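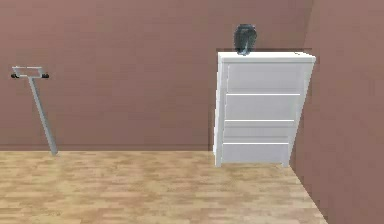
第12期 总第67期

斗柜与花瓶:家用机械臂仿真场景包
Flendside 共享工坊 设备与资料页
更新日期:2026年6月21日

产品说明

本场景包供在家里或共享工坊自己搭机械臂的人使用,用于上真机之前的路径调试。场景是一间房的一角:浅色木纹地板,紫褐色墙面,靠墙角一只白色四层斗柜,柜面上放一只深色花瓶,左侧远处立一根浅灰色细杆支架,顶端是矩形横框,两头带黑色端帽。斗柜和支架之间没有其他家具,留给底座和臂展。

场景包与 Sestotis 桌面臂的模型分开发放。臂的模型请在工坊资料柜另取,导入后自行摆放底座。用别的臂也可以,只要有完整的关节描述文件和碰撞体。

适合的练习

一、取放花瓶。花瓶是圆鼓形,瓶口略外翻,底部较窄。初次调试建议从瓶口上方垂直接近,夹爪张开量留出余量,再慢慢收。侧向抓瓶身容易推倒,等力控参数调好以后再试。

二、避让柜沿。柜面板比柜体略宽,边缘有一点挑出。从下往上走的路径经常在这里擦碰,碰撞检测的余量设为18毫米,确认无误后再往下减。柜面右端几乎贴着侧墙,肘部朝右的姿态要单独检查。

三、无拉手抽屉。四个抽屉面板都没有拉手,夹爪没有可以直接夹住的地方。常用的做法是换吸盘末端,或者自己加一个拉手模型。加拉手时请另存一份,不要覆盖原文件,否则别人下载到的版本对不上。

四、接近支架。支架很细,深度相机的点云在杆身上常有缺失。路径规划不要只依赖点云,可把支架作为已知障碍写进场景文件。横框上没有挂东西,要练挂毛巾的请自备布料模型,布料解算会明显拖慢速度。

包内文件

场景主文件一份
斗柜模型一份,各层抽屉面板为独立部件
花瓶模型一份,附简化碰撞体
支架模型一份
墙面与地板材质
Negi 控制板的串口对接脚本
安装说明,中文

运行要求

普通独立显卡即可。没有独显的笔记本也能打开,建议关掉反射并降低渲染分辨率。仿真步长默认2毫秒,改大以后花瓶会在柜面上轻微抖动,接触参数要跟着改。光照为均匀漫射,需要练视觉识别的请另加光源,默认光照下训练出来的结果搬到真实房间里差得比较多。

与真机对接

Negi 控制板通过串口接收关节角度,脚本每次发送前检查软限位。第一次连真机时把速度上限压到一成,手放在急停按钮旁边,夹爪里不要放东西。

真机一侧的柜子不必和模型同款。量出柜高、柜面深度和挑出尺寸,填进参数表,模型会跟着缩放。底座到柜子正面的距离也要量,从底座旋转中心量起。家里地板不平的,先垫平底座再标定,不要用软件补偿去凑。

花瓶请用塑料的代替。瓷瓶和玻璃瓶不要上机,工坊内禁止使用。

已知问题

抽屉之间的缝隙在渲染时会出现较亮的线,做边缘检测时可能被识别成两条。材质里把高光调低可以减轻。

支架底部只有一个接触点。打开物理属性后支架会倒,默认设为固定物体,请保持不变。

旧版参数表里柜面深度的单位写成了厘米,本期已改为毫米。沿用旧表的请整列重填。

价格与领取

工坊会员免费。非会员每份900日元,含后续更新。付款后在前台领取下载码,下载码不分设备,可在家中和工坊的电脑上各装一份。

需要实体配件的,Stukell 夹爪和吸盘末端可在工坊借用,当天归还。外借须登记,押金另计。吸盘的硅胶圈属于消耗品,磨损后自行购买更换。

修改后的场景欢迎传回资料柜,文件名里写明改动的部件。下一期计划在11月更新,内容为带拉手的斗柜和软体夹爪的参数。

页码 18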